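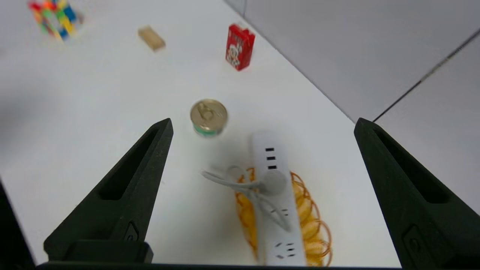
*White power strip with USB ports, on top of the yellow and orange coil. On the table at Pirton.*

Ruoxi Cai has got as far as entry 491 and she is still on the letter P.

"I don't do it in order," she says, when I ask how that can be. "Well, I did to begin with. I did all of A, and then I found a whisk and couldn't wait."

The Jiten is her dictionary of household things. It started as a notebook and has since swallowed most of a filing cabinet. Each entry is an object you could find in an ordinary home, with what people call it, where it gets kept and what else it gets used for. She takes the name from the Japanese word for a dictionary, and she says it with such relish that by the time we'd had our first cup of tea I was saying it too.

We met at her place in Pirton, where the work gets done on a white tabletop with a light grey panel behind it. Things go on the table, she looks at them, she writes. I had pictured something dusty and scholarly and it was the brightest room I've sat in all month!

I asked her to start me off with something dull, and she went straight for the power strip.

"Dull! What do you call it, though?" I said extension lead. "Right, and my neighbour says 'the multi'. I've got one family who only ever say 'the thing behind the telly'. That all goes in. Then there's the flex. Do you wind it, or fold it, or shove it in a drawer? People have very firm views on that. And the USB ports have changed where it lives. It used to be on the floor, and these days I keep hearing that it's beside the bed."

The power strip entry runs to 87 lines, which she admits is too many. The book is due to be published in parts by Tririco, a small press she can't praise highly enough, and her editor there, Wan, would like nothing to go over 40. "Wan is right. Wan is nearly always right. I've cut the bit about hamsters."

I wanted to know how she chooses what goes in. Does a thing have to be useful?

"No, no. It has to be in the house, that's the only rule. Half of what people own is just there. Something bright and curly at the bottom of a drawer, and you ask what it is and the whole family has a different answer, and they've moved house with it twice. I love those. I've got 116 entries under 'unsettled', where I've written down what people told me and left it at that."

She puts things out in mixed company, as she calls it, so that a toy might share the table with the shopping. I wondered if it would be easier to do all the kitchen one week and all the playroom the next.

"Easier, yes, and I'd get bored, and then the writing goes flat. Put a puzzle near a tin and you start noticing the tin. How it rolls, what the rim's like, whether you'd know what was in it from across the room."

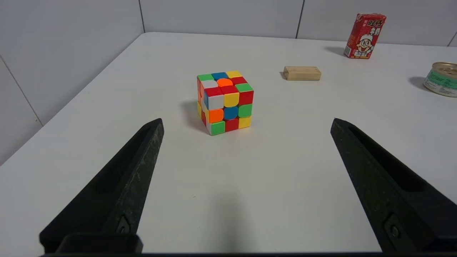

The puzzle cube is a favourite of hers. "Hardly anybody I've asked keeps theirs solved. They'll tell you they did it once, in 1980-something, or their brother did. It sits on a shelf all mixed up for years and every visitor has a go for two minutes and makes it no better. So that's how I've written it up, as a thing for visitors."

Drinks cartons turn out to be a richer subject than I'd have guessed. She is particularly fond of the ones with a face on the front, and the little red carton of milk drink with the grinning cartoon boy gets a paragraph to itself. "Look at that smile! Children remember the face long before they remember the name. I've had grown men describe a carton to me down to the haircut."

And the plain wooden block? I'd taken it for the simplest thing she could possibly have picked.

"Hardest one in the book," she says. "What is it? Doorstop, building brick, bit left over from a shelf, something to put under the short leg of the table. I rewrote it in September and I'll probably rewrite it again. It's a block. But try stopping there."

The first part of the Jiten will have 400 entries, so some of what's finished will have to wait, and she and Wan are still going back and forth over the list. Ruoxi wants the egg timer in and Wan doesn't - they've agreed to leave that one until last.

She does take suggestions, by the way. I offered her my grandmother's button tin on the way out and she had the notebook open before I'd found my coat. She wanted to know what we called it, and who was allowed to tip it out.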